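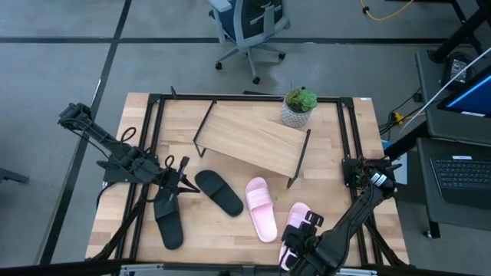 3. Pairing and placing footwear at the entrance

3.1 Background to the task

Shoes by the door are a small job that most households never quite settle. In the April interviews people talked about the shoes before the coats, the post or the keys. Usual complaint: one of a pair goes missing, or two pairs get mixed and somebody goes out to the bins in odd sandals. Slides are worse than laced shoes for this. No laces to tie together, no heel to hook over a bar, and they get kicked off while walking so the two land apart. Räsänen's earlier inventory left them out on the grounds that they are "indoor wear". We disagree. In the Kaklow flats slides were the thing people put on and took off most in a day, and they were nearly always on the floor.

We therefore treat slides as a class of their own. The question for this section is narrow – what counts as tidy, for a pair of slides, to the people who live with them?

3.2 What counts as a pair put away

Answers fell into 2 camps. The first camp wants the pair side by side, soles down, toes to the wall. The second is happy with the pair merely together, toes any way, as long as you can find both in the dark. Hardly anyone asked for them to be off the floor altogether, though a low shelf was liked where there was one already. Sointu Turunen, who did most of the home visits, noted that people who said they were in the second camp would often straighten a pair with one foot while talking to her. So the stated rule and the practised rule are not the same and we code them seperately.

Left and right matter less than we expected. A pair set down crossed, left shoe on the right, was noticed by few respondents and minded by fewer. Colour matters more. Households with several pairs of the same cut sort by colour first, size second. Where two people had the same colour and near enough the same size, they gave up and shared.

3.3 Starting states

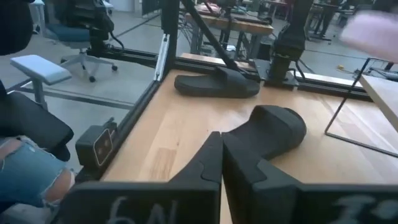

Most of the disagreement between coders was over where a tidy-up ought to be said to begin. The Betach scheme has three starting states for a single shoe: sole down, upturned, and on its side. Fine for trainers. For slides the third state gave trouble, because coders lumped it in with upturned, and the two need quite different handling. As Figure 2 shows, one black slide can be on its side with the thick strap curving up while the other is flat on its sole further back, and a coder who records only "pair, apart" loses exactly the part that matters. The flat one needs only moving. The other has to be set down on its sole as well. We now record state per shoe, then distance, then direction of the toes, in that order.

Figure 2. Mixed starting state, black pair: near slide on its side, far slide sole down.

A slide on its side is also read differently by the residents. Sole down but far off = "left there". On its side = "kicked off" or "fallen", and people were more likely to call the whole hallway untidy on account of it. One shoe was enough. We did not see the same effect with boots, which flop over anyway and are forgiven for it.

3.4 Shelf or floor

Of the 103 hallway records, those with a shelf were not reliably tidier than those without. This suprised us. Notes from the visits suggest why. Low shelves get used for whatever comes in the hand – post, a plant, a bag of potatoes in one case – and once the top is taken, slides go in front of it or underneath. Underneath is the better outcome, but only if the legs leave a clear gap. The Skuvham bench, with its closed sides, did badly here. People had to bend to see in, and wouldn't.

Respondents with an open shelf also drew a line between pairs on it and pairs under it. On top: shoes for going out. Under: slides, garden clogs, anything worn to the bins. None of the written instructions we collected mention this rule, yet children in the households could state it straight off.

3.5 Limits

Hallways only. Slides also end up in bathrooms and by balcony doors, and the rules there may well be looser. Wet weather not covered properly – the visits fell in a dry spell, so puddles under shoes, newspaper, trays etc. hardly come up. Records for shared student flats were dropped where we could not tell which pairs were in use. Coding of toe direction is still rough and should be redone before the two camps in 3.2 are compared with the shelf data in 3.4.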